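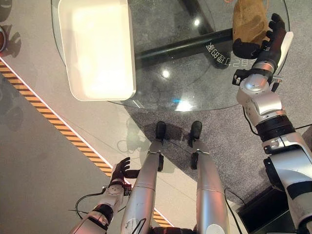
Is a round glass table any good for everyday use?
It will do for a tray and a few light things, if you don't mind wiping it more often than you would wipe wood.

I was asked to write this piece by Farzana Qureshi, who likes glass tables a great deal more than I do. Her case is that a clear top makes a small room feel bigger. I have heard that from three furniture stores now and I have yet to walk into a room and think it had grown. What a clear top does is show you the base, the carpet and whatever rolled under there in May. You also get every ceiling light handed back to you from below, usually right where you were trying to read.

Still, the things people put on them are worth a look, and a lot of the advice going around on that subject is thin. Start with trays. The Fanmont catalog gives trays 24 pages and says that anything looks tidy on one. Put keys, a receipt and half a pack of gum on a tray and you have the same mess with a rim around it. I will grant that a tray saves the glass from scratches, and a plain white one is easy to find against a see-through top. A long tray on a round table is a bad fit, though. The corners want to go over the edge, and whichever way you turn it there is a leftover piece of table too small for a plate.

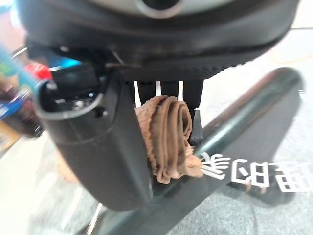
Rolled towels are the next thing I have doubts about. Everyone says rolling saves space. I tried it at home with a shelf of bath towels, folded one week and rolled the next, and the rolled ones took up the same shelf and then fell off it. They do look nice in a basket. They look less nice once somebody has pulled out the bottom one, and somebody always wants the bottom one. Ha-rang Shim rolls hers tight, from the short end, and swears they stay put. Hers are thin cotton. Try that with thick terry and report back.

Brown is another matter, and here I come around a little. A brown towel hides a makeup smudge better than a white one, and it doesn't go that sad gray after a year of washing. The set I bought from Khokhar came in at 54 dollars, which I thought was steep, and it has lasted.

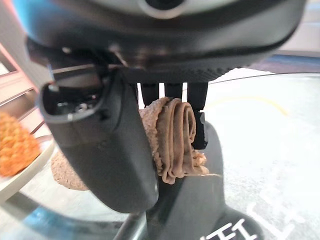 As for how the roll should sit, with the spiral facing out or the smooth side showing, I have seen both called the correct way. The Ultton newsletter ran 836 words on it. Pick one. If the end sags, the towel was rolled too loosely or it is simply a soft towel — either way it will still dry your hands.

Paper bags I have no quarrel with. A crinkled brown bag stands up by itself until it doesn't, it costs next to nothing, and it can't chip anything.

Wooden blocks on glass do bother me. The Pirnon people sell a felt pad for the underside and claim it makes wood safe on any surface. Maybe. I would still set the block down gently and never slide it.
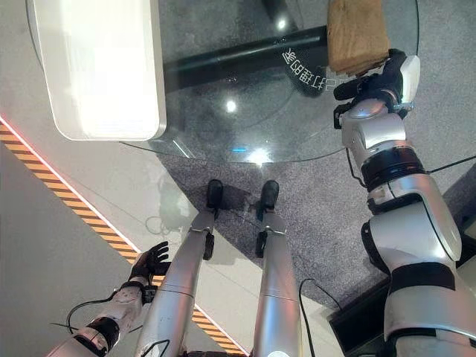
Tan wooden block with worn edges, and the round glass tabletop over gray carpet.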